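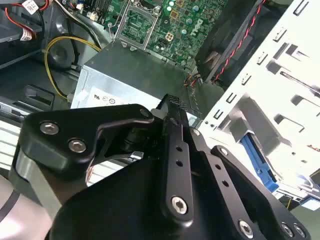 Figure 6.1 Wrist camera view of an open desktop computer case, with the gripper in the lower half of the image.

Chapter 6
Perception and Planning for Disassembly

6.1 Scope of the chapter
6.2 Three sources of error
6.3 The scene model
6.4 Masking the gripper
6.5 Frames and time stamps
6.6 From scene model to task plan
6.7 Guarded moves
6.8 Notation

6.1 Scope of the chapter

Chapters 4 and 5 dealt with arms that handle known parts in known places. The part model was given, the fixture held the part still, and the controller had only to follow a path and report its errors. This chapter drops the first two of those conditions. The part model is incomplete, and the position of each part must be measured while the task is running.

The running case is the disassembly of desktop computers. It suits the purpose for several reasons. A computer case is a rigid box with one open side, so the region in which the gripper may move is easy to state. The contents are a mixture of rigid bodies (boards, power supplies, drive cages) and flexible ones (cables), which calls for two kinds of model. Cases from the same maker often share a layout but differ in detail, so a stored plan is useful but cannot be replayed without checks.

The software described here follows the structure of Grenska, the teaching stack used in the exercises throughout this book. Grenska is divided into four processes: the camera driver, the scene estimator, the planner and the motion server. Readers who have only used the simulator supplied with Chapter 3 should note that the camera driver in the simulator returns images with no delay and no noise. The driver for a real camera does neither, and much of what follows is a consequence of this.

We assume that the reader can write down a homogeneous transform, can invert it, and has read the material on least squares in Appendix B. No knowledge of machine learning is needed before Section 6.3, where a trained segmenter is treated as a function from an image to a set of labelled regions.

6.2 Three sources of error

Suppose that the planner asks for the fingertip to be placed at a point on the edge of a power supply. The fingertip will arrive somewhere else. The difference has three main sources, and it is worth keeping them apart, as they are reduced by different means.

The first is calibration error. The transform from the camera to the gripper is estimated once and then treated as fixed. An error in the rotation part of this transform produces a position error that grows with distance from the camera. An error in the translation part produces an offset that does not.

The second is measurement error. Bare metal faces give bright patches that move with the camera, and a stereo matcher may lock on to these patches and report a depth that belongs to a reflection. Punched sheet metal is worse. A drive cage with rows of slots, such as the white one on the right of Figure 6.1, offers the matcher many similar edges at regular spacing, and a match that is wrong by one slot can score almost as well as the correct one.

The third is timing error. If the arm is moving when the image is taken, and the image is paired with a joint reading from a later moment, the measured point is placed in the wrong position by an amount equal to the camera speed multiplied by the delay. With a camera speed of 100 mm/s and an uncorrected delay of 35 ms, the error is 3.5 mm. This is more than the clearance available beside many connectors, and it does not shrink when more images are averaged.

Students tend to spend their effort on the second source, which is visible in the images. In the laboratory exercises at the end of this chapter, the third is usually larger until it has been dealt with.

6.3 The scene model

The scene estimator keeps a list of bodies. Each entry holds a label, a pose, a covariance, the time of the last observation and a list of contacts with other entries. Rigid bodies are stored as boxes or as meshes if a mesh is available. Cables are stored as chains of short straight segments, with the ends marked as attached, free or unknown.

The value "unknown" needs some comment. A cable in an open case is seldom visible along its whole length. It passes behind a shroud or beneath a board and comes out again, or does not. In Figure 6.1 a yellow cable loops round to the left edge of the power supply, and a twisted red-and-black cable runs along the large black fan shroud at the upper right. From a single image the estimator can fit a chain to the visible part of each. It has no basis for deciding what lies at an end it cannot see, and must not guess. A cable with an unknown end is treated by the planner as attached at both ends until a second view shows otherwise.

Labels are produced by the segmenter and are accepted only above a threshold. Printed marks help. A maker's name on a board is easy to detect and gives both the orientation of the board and a hint as to which stored layout to try first. In the figure, the word DELL is printed diagonally on the green motherboard, and the empty processor socket lies to the left of it. Relations of this kind are written into the layout file as soft constraints. They move the estimate towards the stored layout but can be overruled by direct measurement.

The layout files used in the exercises come from the Wondeo set, which holds 800 annotated views. The annotation was done by hand. Small parts at the edges of the views are labelled less consistently than large ones at the centre, and Exercise 6.9 asks the reader to measure how much this matters.

6.4 Masking the gripper

A camera fixed at the wrist always sees part of the tool. In the arrangement used here the black links and mounting plates take up the lower half of the image. These pixels carry no information about the case, and if they are passed to the estimator they will be entered in the scene model as an obstacle. The planner then finds the arm to be in collision with itself at the start of every motion and returns no path. This is the most common fault reported by readers setting up Grenska for the first time.

The remedy is a mask. For a gripper with moving fingers the mask depends on the finger opening, and there are two ways to obtain it. The first is to record masks at fixed openings and pick the nearest. The second is to render the gripper model from the calibrated camera pose, using the current joint reading, and to widen the result by a margin. We use the second method with a margin of 20 pixels. A smaller margin leaves a thin outline of the tool in the depth image. A larger one hides too much of the region near the fingertip, where measurements are most needed.

The mask also hides real objects. A label on the front of a power supply may be partly covered by the finger, and the segmenter, given half a label, may return a low score or none. The estimator must therefore distinguish a body that was looked for and not found from a body that was behind the mask. Only the first case counts as evidence that the body has gone.

6.5 Frames and time stamps

Every measurement in Grenska carries the name of the frame in which it is expressed and the time at which the shutter opened. The time of arrival at the estimator is stored as well but is used only for fault finding. Joint readings are kept in a ring buffer, and the camera pose for a given image is found by interpolation between the two readings on either side of the shutter time. If either reading is missing, the image is discarded.

Discarding an image is cheap. Using one with a wrong pose is expensive, as the error enters the scene model and has to be outvoted by later measurements before it disappears.

6.6 From scene model to task plan

The planner works on a graph. Each node is a body, and an arc from A to B states that A must be removed or released before B can move. A power supply typically has arcs from its fasteners, from its cables and from any bracket in its way. Arcs are of two kinds: those taken from the layout file, and those derived from geometry by sweeping the body along its removal direction and testing for contact.

A body with no incoming arcs is a candidate for the next step. Where there are several candidates, the planner ranks them by a cost made up of travel time, the uncertainty of the pose, and the number of further bodies that the step would release. The weights are discussed in Section 6.6.2. The Amissah planner, covered in Chapter 9, replaces this fixed cost with one estimated from earlier runs, but the graph is the same.

6.7 Guarded moves

No plan made from images alone should be carried out at full speed up to contact. The last part of each approach is a guarded move: a slow straight motion that ends when the measured force passes a limit or when a set distance has been covered. Ending on distance without contact is a result in its own right. It tells the estimator that the surface is further away than the model states, and the entry is updated accordingly.

6.8 Notation

Frames are written in capitals: W for the world, G for the gripper, C for the camera and K for the computer case. The pose of C expressed in G is written T(G,C). Lengths are in millimetres and times in milliseconds unless stated. Estimated quantities carry a hat, and the covariance of a pose is always given in the frame of the body to which it belongs.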